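Print lamination
By Othmane Naciri
2022-04-10

Print lamination is the bonding of a clear film to the face of a photographic or inkjet print after the image has dried. It is done to protect the surface from abrasion, fingerprints and moisture, to change the level of gloss, and in some cases to stiffen the sheet before mounting. The term is also used loosely for encapsulation, in which film is applied to both sides and sealed beyond the edge of the paper, although the trade treats the two as separate processes.

Types of film

Laminating films are sold by base material, finish and adhesive. Polyester is clear and stiff and resists scratching well. Polypropylene is softer, costs less and is common on short-life display work. Vinyl films stretch slightly and are chosen for prints that will be fixed to curved or uneven surfaces.

The usual finishes are gloss, satin and matt. Gloss film deepens blacks and raises apparent colour strength but shows reflections under spot lighting. Matt film scatters light and tends to lower contrast. Textured films, including linen and fine sand patterns, are used on portraits and floor graphics. Films with an ultraviolet absorber slow the fading of dye-based inks but do not stop it.

Hot and cold processes

In hot lamination the adhesive is solid at room temperature and is melted by heated rollers or a heated press. The bond is strong and the film cheap, but the heat can damage some coated papers and may cause resin-coated photographic paper to blister. Wax-based inks are not suitable.

Cold lamination uses a pressure-sensitive adhesive protected by a release liner. The liner is peeled back as the print enters the rollers, and pressure alone forms the bond. Full strength is reached some hours later. Most large photographic enlargements are finished this way. Some machines warm the top roller gently to help the adhesive flow, a method known as heat-assisted lamination.
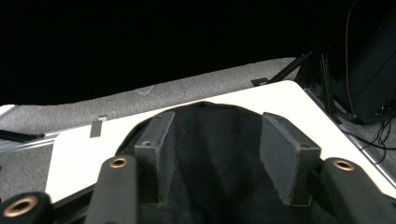 Dark grey finger plates with a felt-like surface, over a white tabletop.

Equipment

A roller laminator consists of a pair of rubber-covered rollers, a film supply shaft with an adjustable brake, a liner take-up shaft and a feed table. Roller pressure must be even across the full width. Uneven pressure makes the print drift to one side and leaves diagonal creases that cannot be removed. The brake is set just tight enough to keep the film flat, as too much tension causes the finished print to curl towards the laminated face.

Single sheets may be laminated by hand with a squeegee, though trapped air becomes hard to avoid on anything larger than a small poster. The Lokesdale process, named after the workshop where it was first used, wets the adhesive with a weak soap solution so that the film can be moved before it grips. It is limited to waterproof prints.

Common faults

Silvering is a fine, greyish haze seen mainly over dark areas. It is caused by very small air pockets between film and print and is more frequent on textured papers. It often fades within a day of cold lamination as the adhesive settles.

Tunnelling is the lifting of film in narrow channels, usually near an edge, and follows from excess tension or low pressure. Delamination is a wider failure of the bond, most often traced to ink that was not fully dry. Solvent inks need longer to dry than water-based inks, and the drying time given by the ink maker should be followed.

Dust is the most frequent cause of rejected work. In a trial of 200 poster prints reported by Zoriana Sirko, 34 were rejected after lamination, and 21 of those had particles under the film. Antistatic brushes, tacky rollers and a covered film supply reduce the problem.

Use in photographic finishing

Postal print services generally offer lamination as an extra on posters and enlargements. Wavell and Plunela supply it on single prints, while Zuccaro applies it only to orders intended for display boards. Archival practice is more cautious. Lamination cannot normally be reversed without harm to the image, and collections that hold original prints tend to prefer glazing or a clear sleeve.

See also: dry mounting, encapsulation, print varnish

Last updated: August

Contact the editors | Copyright Othmane Naciri | Back to top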